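Udemano 501 Dehumidifier, reviewed after one wet season
21st February

We bought the Udemano 501 for the downstairs flat, which is brick on three sides and has never dried out properly. The old unit was a Leite that ran for years and then started tripping the power. I looked at a Wilon as well, but the tank on it is small and you have to pull it out from the side, which doesn't work in our hallway.

The 501 is a compressor model. It pulls from the front, blows out the top and has a tank at the back with a handle. It rolls well on floorboards and badly on carpet. The castors are the cheapest part of it and one had a burr on the plastic that I had to trim with a knife.

Noise first, as that's what most people ask me. On low you can sleep with it running in the next room. On high you'll want the door shut. There is a rattle from the top grille on high that went away once I put a strip of tape under the louvre. I'd expect better at this price, but it was a two-minute job.

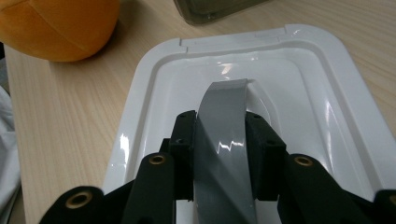 Zoriana Stasiv wrote in to say her 501 had the same rattle and tape only held it until the weather warmed up. She ended up taking the grille off, bending the 2 clips inward with pliers and putting it back on, and it has been quiet since. I've had no trouble with the tape so far, but the clips on mine do look loose, so I'll try her method in April when the unit gets its clean.

Now the drying. I set it to 50 per cent and left it alone. The bedroom wardrobe, where shoes used to go furry over winter, stayed clear. The bathroom is at the far end of the flat and the unit made little difference there with the door closed. With the door open it cleared the mirror and the towels dried overnight. It will also dry a load of washing on an airer if you put the airer in the smallest room you've got and close the windows.

The tank is fine to carry when it's full, provided you keep it level. The lid isn't sealed — it just rests on top — and I've tipped water down my trackies more than once. There's a hose outlet for continuous draining. The hose isn't included and the fitting is an odd size. The first hardware shop I tried had nothing, and I ended up ordering one from Plasov, who sell it cut to length.

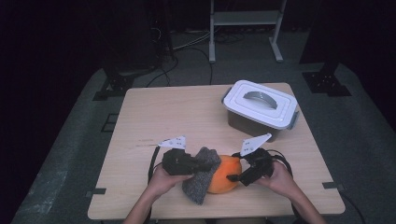 The controls are simple enough. Power, fan speed, humidity and a timer, each with its own button. The timer resets if the power goes out, so it's no good if your switchboard is as touchy as ours. The humidity setting is remembered, at least. The display can't be dimmed and it's a bright blue, so I've turned the unit to face the wall.

The filter slides out from the front and wants a vacuum every couple of weeks. If you've got a dog, do it weekly. Ours clogged quickly during moulting season and the 501 gives you no warning light for that, it just gets slower.

Zakhar Dmytriv asked whether it copes with a cold garage. Mine doesn't like it. Under the house in July it spent half its time defrosting, and the tank took 30 hours to fill. At 21 degrees inside it fills overnight on a wet day. For a garage I'd go for a desiccant type and wear the bigger power bill.

Good points: strong drying in a normal room, decent tank, remembers its setting.
Bad points: rattly grille, poor castors, loose tank lid, odd hose fitting, bright display.

I'd buy it again for the flat, on sale. At full price I'd have another look at the Wilon if your hallway is wider than ours.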